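**Slide 4 – where the club is now (2 min)**

Say hi, thank Wenceslao Cervantes for the room. Then straight in!

- We started in August with 200 parts in bags and no plan
- Team Cerneo does the arm, team Piler does the code
- Ask: who here has ever built a hand? (wait for it)

Tell the grasp story – 500 tries in the log, and the first 100 were awful. Apolinar plotted every one of them, and the curve is lovely. Let people look at the hand.

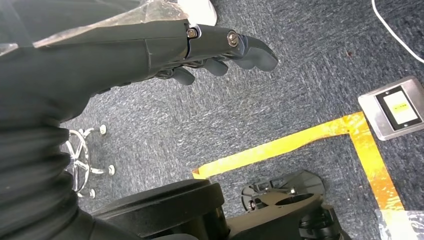 Finger timing is my favorite part of the whole project, so slow down here. Each finger gets its own close command, and the students tune them one by one. Point out the longest finger and the shorter ones curling down next to it – different lengths, so different timing! Then hand over to Apolinar for the code.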